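Note-taking by hand in a first-year lecture course
Project report, Study Skills seminar
Yabsira Endale

1. Why I chose this subject

When I came to this college I wrote everything on my laptop, and at the end of September I had many pages but I remembered very little. My tutor, Ms. Bedard, told me that she still writes all her notes by hand. I wanted to know if this makes a difference for students who study in their second language, as I do.

2. Method

I asked 16 students from the Friday lecture to take part, and 15 of them stayed until the end. In the first week they typed their notes. In the second week they wrote on paper, with any pen or marker they liked. After each lecture they answered 20 short questions which I prepared together with my classmate Selvanayagam.
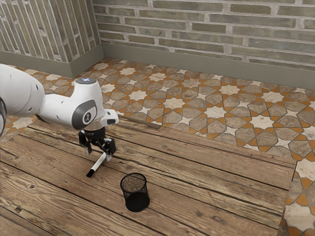
The questions were of two types. Half of them asked for facts, such as a name or a year, and the other half asked the student to explain an idea in their own words. I did not allow anyone to look at the notes while answering.

3. Results

For the facts, the typed notes and the paper notes gave almost the same result. For the explanations, most students did better in the paper week. Two students did worse, and both told me that their hand became tired and they stopped writing before the lecture was over.

Some students said that on paper they had to choose what is important — they could not write every sentence. One student translated words into her own language in the margin, and she found this easier than on the keyboard.

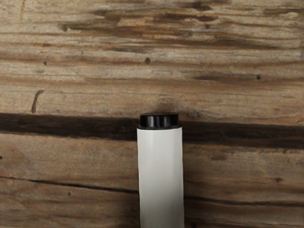 4. Problems with the project

The two lectures had different topics, and the second one was perhaps easier. I should have let half of the group start with paper and the other half with the laptop. My group was also small, so I cannot say that the result is true for all students.

5. What I would do next

I would like to repeat the questions one month later, to see what the students still remember. Selvanayagam suggested to compare also the students who read their notes again at home with those who do not. I did not ask about this, and I think it was a mistake.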